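Support Case: Spinning Reel, Intermittent Anti-Reverse Slip and Drag Surge
Product: Clavine 3000 spinning reel
Submitted through: Fikance Tackle Service, online request form
Status: Closed, customer notified
Case opened: March 30, 2018

Summary of the Request

The customer reports that the handle of a Clavine 3000 turns backward by as much as a quarter turn when a hook is set. The fault comes and goes. It is worse in the early morning and often clears by midday. The customer also reports that the drag releases line in short jerks under a steady pull. The reel is used for largemouth and smallmouth bass from the bank and from a small boat, and is spooled with Kuro braided line over a monofilament backing.

The reel was purchased new and is in its second season. It has not been used in salt water. The customer states that the reel was opened once at home during the winter for cleaning and that all parts were put back in their original order.

Information Requested from the Customer

The service desk asked for the following before giving instructions:

Type of oil or grease used during the winter cleaning, and where it was applied.
Position of the drag knob during storage.
Whether the line had been changed since the fault was first noticed.
Any knock or drop, including while the reel was being carried in a vehicle.

Customer Reply

The customer replied that a general-purpose grease was used on the gears and "a little on everything else." The drag had been left fully tightened from the end of the last season. The line had not been changed. The customer did not recall a drop, but stated that the rod and reel travel assembled in the back of the car, and that the drive to the lake is long and rough in places.

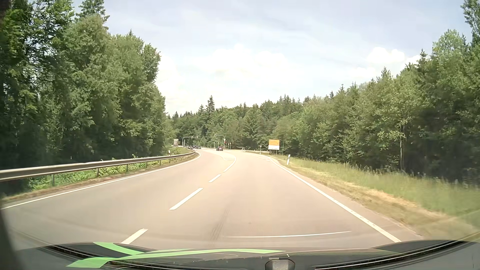 Initial Assessment

The two complaints were treated as separate faults.

The backward movement of the handle is consistent with grease inside the one-way roller bearing. This bearing is meant to run with a very light film of thin oil. Grease slows the small springs that push the rollers into place, and it thickens further at low temperatures. That would account for the difference between morning and midday.

The uneven drag is consistent with compressed washers. The Clavine 3000 uses felt washers in the spool. When the knob is left tight for several months, the felt flattens and may not recover.

Instructions Sent, First Round

Step 1. Remove the spool. Turn the drag knob counterclockwise until it comes free, and lift the spool straight up. Keep the shim washers on the main shaft in the order found.

Step 2. Remove the rotor nut and rotor. The rotor nut on this model has a left-hand thread and loosens clockwise. Do not force it.

Step 3. Lift out the one-way bearing as a single unit. Do not separate the inner sleeve from the rollers.

Step 4. Rinse the bearing in clean isopropyl alcohol and let it dry fully on a paper towel. Repeat until no residue is left on the towel.

Step 5. Apply one drop of Sayce light reel oil to the sleeve. Wipe off the excess before refitting.

Step 6. Reassemble in reverse order and test the handle with firm backward pressure before spooling or fishing.

The customer was advised not to treat the drag washers until the bearing had been tested.

Result, First Round

The customer reported that the handle now locks without play. The test was repeated outdoors before sunrise with the same result. The drag was unchanged and continued to release line in jerks.

Instructions Sent, Second Round

Step 7. Remove the retaining clip from the top of the spool and lift out the drag stack. Lay the parts in a row in the order of removal.

Step 8. Inspect each felt washer. Replace any washer that is shiny, hard at the edge, or noticeably thinner on one side.

Step 9. Clean the metal washers with alcohol. Do not use sandpaper or steel wool.

Step 10. Work a thin coat of drag grease into each new felt washer and remove the surplus. General-purpose grease should not be used.

Step 11. Refit the stack and clip. Set the drag with a spring scale, drawing the line through the rod guides.

A replacement washer set was sent to the customer under the standard parts policy. The customer was informed that home servicing does not void coverage on this model, provided that no parts have been altered.

Result, Second Round

The customer confirmed that two of the three felt washers were hard and glazed. After replacement, the line came off evenly at light and medium settings. A slight hesitation remained at the highest setting. The service desk advised that this usually eases as new felt beds in, and that the maximum setting is seldom needed for bass on line of this strength.

Care Notes Added to the Case

Back the drag knob off fully at the end of each trip.
Keep grease away from the one-way bearing and the line roller.
Remove the reel from the rod, or use a padded cover, when traveling over rough roads.
Have the reel inspected once each season, preferably before June.

Closure

The customer agreed to closure. If the hesitation at high drag continues after several trips, the customer may reply to the original message and the case will be reopened under the same number. Parts already supplied will not be charged.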